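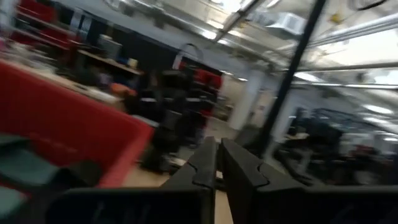 ## 4. Setting up the Seok worm composter

Read this section through once before you open the starter pack. The worms can wait in their bag in a cool room until the next morning, but the bedding has to soak and drain before they go in.

### 4.1 Choosing a place

The composter works indoors or outdoors as long as the bedding stays between 55 and 77 °F. A basement, a utility room or a shaded porch will do. Leave a hand's width of free space on all sides so that air can reach the vents.

Do not place the composter:

- in direct sun, even for part of the day
- next to a boiler, a dryer or a freezer compressor
- on a floor that shakes, such as beside a washing machine
- where rain can run in under the lid

> **Caution:** A full composter is heavy. Put the base where it will stay, and build it up from there. Do not lift it by the trays or the lid.

### 4.2 Assembling the base

1. Stand the collector base on a level surface with the tap facing you.
2. Push the rubber washer onto the threaded end of the tap. The flat side goes against the wall of the base.
3. Insert the tap and tighten the nut from inside by hand. Do not use pliers.
4. Close the tap and pour in a quart of water. Wait ten minutes and feel under the tap for drips.
5. If it drips, drain the base, turn the washer over and test again.
6. Empty the base and set the drain screen in place, legs down.

Note for owners of the older Grurix base: the tap nut has a left-hand thread. Turn it clockwise to loosen it.

### 4.3 Preparing the bedding

You need the coir block from the starter pack, a bucket, some plain cardboard and a handful of garden soil. Potting mix with added fertilizer is not a substitute for the soil.

1. Put the coir block in the bucket and pour 100 fluid ounces of lukewarm water over it.
2. Leave it until the block has fallen apart. Break up any hard pieces.
3. Tear the cardboard into strips two fingers wide. Remove tape and labels. Leave out glossy or waxed board.
4. Mix the strips and the soil into the coir.
5. Squeeze a fistful. A few drops should come out. If water runs between your fingers, add dry cardboard. If nothing comes out, add water a cup at a time.
6. Line the first tray with one sheet of newspaper and fill it halfway with bedding. Do not press it down.
7. Set the tray on the base.

Tap water with a strong chlorine smell should stand overnight in an open bucket before use.

### 4.4 Adding the worms

1. Open the bag over the tray and tip out the worms together with the material they came in.
2. Spread them lightly with your hand. Do not bury them.
3. Leave the lid off and a light on in the room. The worms will move down into the bedding by themselves, usually within an hour.
4. Lay the moisture mat on top and close the lid.
5. Keep a light on near the composter for the first two nights.

A few worms on the walls or under the lid are normal in the first week. Put them back on the bedding. If many are climbing, the bedding is too wet or too warm. See 4.7.

### 4.5 First feeding

Do not feed for the first three days. After that, begin with one cup of chopped scraps, placed in a corner and covered with bedding. Wait until most of it is gone before you add more, and use the next corner along.

| Suitable | In small amounts | Leave out |
|---|---|---|
| Vegetable peelings | Bread and pasta | Meat and fish |
| Apple cores | Coffee grounds | Dairy |
| Crushed eggshell | Citrus peel | Oil and dressings |
| Tea leaves | Onion skins | Pet waste |

Write the date of each feeding on the card inside the lid. After 21 days you will have a fair idea of how fast your worms eat, and you can feed by the card.

### 4.6 Draining the base

Open the tap once a week with a jar under it. In the first month there may be nothing to drain. Use the liquid the same day, thinned with ten parts of water, on ornamental plants only. Pour it away if it smells bad.

> **Caution:** Never leave the tap open over a carpet or a wood floor. Keep the liquid away from children and pets, and wash your hands after handling it.

### 4.7 Problems in the first month

**Sour smell.** Too much food. Remove what has not been eaten, mix in dry cardboard and stop feeding for a week.

**Small flies.** Scraps are lying uncovered. Bury them and lay a fresh sheet of newspaper under the mat. Freezing scraps overnight before feeding also helps. Let them thaw first.

**Bedding dry at the edges.** Wet the moisture mat, wring it out and put it back. Repeat every other day until the edges feel damp.

**White threads on the food.** This is fungus and does no harm.

**Tray will not sit level.** Bedding is caught on the rim. Lift the tray, wipe the rim and lower it again.

### 4.8 Adding the second tray

The second tray goes on when the first is filled to the line on its inside wall. The contents must touch the bottom of the new tray, or the worms cannot climb through.

1. Take off the lid and the mat.
2. Level the contents of the first tray and top up with bedding if they are below the line.
3. Set the second tray on top. Do not use newspaper in this one.
4. Add two handfuls of bedding and a cup of scraps.
5. Replace the mat and the lid.

From now on, feed only in the upper tray. Section 5 covers harvesting the lower one.

### 4.9 Spare parts

Trays, washers and mats are sold singly through the Jevoria shop on Prirnarska. Quote part 190 for the tap with washer and nut. The moisture mat is not covered by the warranty.

*Section revised 14 October 2018, Iveta Charvát*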